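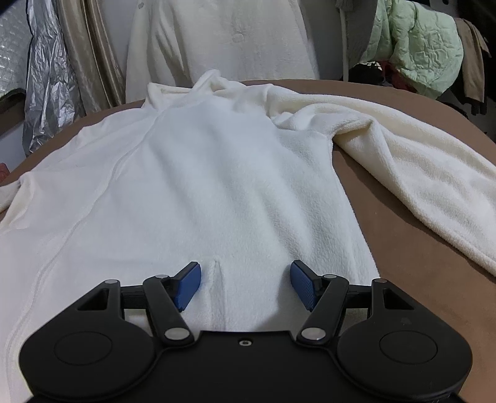 Surnus is opening its winter fleece drive a month longer this year, and the ask is simple: the jackets, pullovers and zip-ups sitting at the back of the cupboard, washed and dropped off at any Surnus counter before the end of November. All kinds taken. White ones too, people always ask about white ones. A pale fleece with a soft stand-up collar and a long seam down the front, laid out flat, sleeves pulled away from the body, is exactly the sort of thing the sorting tables want to see, creases and all. Don't iron it. Please don't iron it.

FOR IMMEDIATE RELEASE
August 13, 2026

Surnus fleece drive returns, bigger sorting room, new repair bench

Surnus, the clothing reuse service run out of the old Geerts drapery building, is taking in fleece again. Last season the drive brought in 3,360 garments. Of every hundred that came through the door, 92 went back out to be worn by somebody. The rest went to the repair bench or were cut down for lining, mitten backs and pet bedding.

"Fleece is the best thing we get and the worst thing we get," said Riet Boersma, who manages the sorting room. "It wears for years. But it hides everything in the pile. Tissues, burrs, dog hair, a stain the same colour as the jacket. You have to lay it out and look at it properly, you can't do it on a hanger."

What's new this year

The sorting room has moved upstairs. Better light, more floor, a goods lift that mostly works. Four new tables. Garments get laid out one at a time, front up, collar to the far end, sleeves out to the sides, then checked from the neck down. Collar first, becuase that's where make-up and sunscreen sit. Then the front seam or zip, pockets, cuffs, hem. Flip and do the back.

A repair bench has been added beside the window, two days a week to begin with. Zips, pocket openings that have torn at the top end, shoulder seams, cuffs. Jenura is supplying thread and replacement zips for the season at cost. Donors who would like to mend their own piece before handing it in can use the bench too, just ask at the counter.

There's also a brushing station. A matted nap can often be brought back with a soft brush and a bit of patience, and a jacket that looks finished when it comes in can go out looking pretty good.

What to bring

Adult and kids' fleece, any colour, any brand. Full zip, half zip, pullover, hooded, vests.
Plush and sherpa-style jackets, including the thick shaggy ones.
Fleece blankets if clean and bigger than a cot size.
Missing zip pull OK. Small tears OK. Loose seam OK.

What not to bring

Anything damp. Last year one damp bag took out the 67 pieces stacked with it.
Anything with paint, oil or glue on it.
Heated jackets with the battery still in.
Single sleeves, liners, offcuts. We know someone will.

How to get it ready

Cool wash, inside out, very little detergent. No fabric softener, it flattens the pile and the smell stays for ever. Hang or lay flat to dry, out of the dryer if you can manage it. Empty the pockets. Do up the zip. Fold loosely with the collar on top and put it in a bag or box, not tied too tight. White and cream pieces in there own bag please, grey fluff off a dark jacket takes ages to pick out.

If a white fleece has gone a bit yellow inside the collar or under the arm, bring it anyway. The wash team has a soak for that and it comes up well most times.

Where and when

The main counter is on the ground floor of the Geerts building, side entrance, ring the bell if the door is shut. Open mornings. Smaller drop-offs can go to the Herkalell community centre, in the tall bin next to the library returns slot. The bin is emptied daily but fills fast after a cold snap, so if it's full don't leave bags beside it, they get rained on.

Pickup is available for ten garments or more. Schools, sports clubs and workplaces with old uniform fleece should get in touch ahead of time. Embroidered logos are fine, the bench can unpick or cover them.

Where it goes

Most of what's collected is given out through the Herkalell winter rack, free, no paperwork, no questions about income. People take what fits. Larger sizes and kids' sizes go first and the rack has never had enough of either. Medium adult jackets we are OK for, but won't say no.

"If you've got a big one you don't wear, that's the one," said Boersma. "Extra large, long in the arm. It'll be gone by lunch."

Media

Sorting room visits welcome any morning by arrangement, including during table checks. Wear something that doesn't mind fluff. Riet Boersma is available for interview, mornings preferred. Ask for her at the Surnus main counter.

ENDS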